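Tyagi hand gripper kit: notes and sample recordings

Hi! I've had the Tyagi kit from Jurkunwood on my bench since October, and this folder holds what I recorded with it, plus my grumbles. There are 114 clips in all, 26 of them on the pale wooden table, and the lot comes to 1062 MB unzipped (sorry, slow connections).

Putting it together took me over 2 hours, mostly because the screw bags weren't labelled. Lenuța Filip did hers faster and won't let me forget it. Once it's built it feels lovely in the hand, and the fingers open nice and wide.
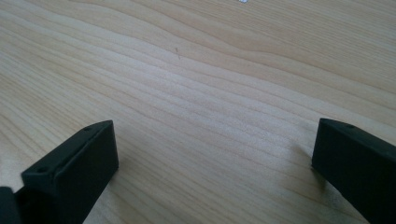 Fingers open, low over the table, nothing between them.

What I like: the squared-off fingers are easy to line up by eye, and the plain matte black stands out well against light wood. What I don't: the trigger is stiff, and my thumb gets sore after a long session.

File names start with the surface, then the clip number. Use them however you like, just credit Sabine Kröger. If a clip won't open, drop me a line and I'll send it again.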